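From: Bergþóra Thygesen
To: Automation at Work discussion list
Subject: Re: Are machines ready for picking and sorting?

Dear members,

I am replying to the message from Felicja Górecki, the main part of which is quoted here for those who receive the list in digest form.

> At Fogh we have been asked whether a machine could take over
> tomato picking on one row for a full shift. The supplier's
> leaflet speaks of "human-level handling". Our growers are
> doubtful. Does any member have results from ordinary working
> conditions, and would the same equipment be of use in the
> packing room?
>
> Felicja Górecki

Braveck carried out a trial of this kind in June and I am permitted to share the main results. The machine was set to pick ripe tomatoes from trained vines. It made 687 attempts, of which 326 ended with an undamaged fruit in the tray. An attempt was recorded as failed if the fruit was dropped, marked or left on the vine, or if a member of staff had to step in. 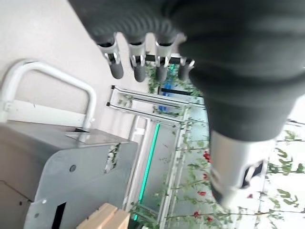 The greater part of the failures concerned fruit lying behind a stem or a support wire. Where a tomato hung clear of the leaves, the results were a good deal better, and our growers have asked whether earlier leaf removal would help. That question has not been tested. It should also be borne in mind that leaf removal is itself a chore done by hand, and its cost would have to be set against any saving.

With regard to the packing room, we asked the same machine to move loose fruit from a tray into punnets. It completed 97 punnets before the trial was stopped for cleaning. The work was acceptable but slow, and 2 members of staff remained on hand throughout.

Our present view is that such equipment may be considered for supervised trials. We would not advise planning a shift around it. Members should ask any supplier how a failed attempt is defined before comparing figures.

Kári Lund holds the record sheets and will send copies on request. Questions about the packing room should go to Annag Tennant.

Yours faithfully,

Bergþóra Thygesen
Growing Methods Section, Braveck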